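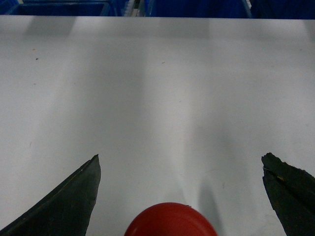

Sellgate opens hand-guided training service for warehouse picking arms

JODDEN, 3 May 2025 – Sellgate today opened a service that lets warehouse staff train picking arms by doing the job themselves. An operator either takes hold of the arm and moves it through the task, or drives it from a control station a short walk away. No programming is needed on the customer's side.

The service is built on Grimik, the company's recording and training software. Grimik logs the position of the arm, the opening of the gripper and the view from a small camera at the wrist. The recordings are then used to train the arm for that task at that station.

Sellgate has spent the past year preparing the service at its Jodden test hall, where operators recorded more than 3000 demonstrations across 430 different items. Most were picks and placements at a table next to a flow rack. A new task usually calls for 200 demonstrations before the first trial run.

"The people who pick all day already know how to approach a part and when to let go of it," said Margit Holmgren, head of operator training at Sellgate. "We wanted them to be able to show that directly. Some prefer to guide the arm by hand and some like the remote controls better, so we kept both."

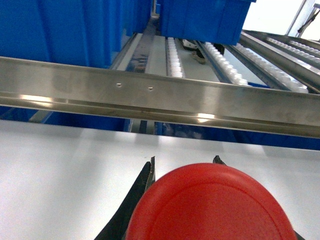
Wrist camera view of a red part between the gripper fingers, with the flow rack behind.

Operators can stop a recording at any point, mark it as a bad attempt and start over. Bad attempts are stored separately and are left out of training unless the customer asks for them. Hand-guided and remote recordings use the same file format and can be combined in one training set.

The first customer site will be the Tveit parts warehouse, where installation is planned for July. Sellgate trainers will stay on site for the first two weeks – longer if the shift pattern requires it. After that, Tveit's own staff will record new tasks as items are added.

The service is offered for new arms and as an upgrade to arms already running Grimik. Customers keep ownership of all recordings made at their sites.

Demonstration visits to the Jodden hall can be booked through the Sellgate sales office.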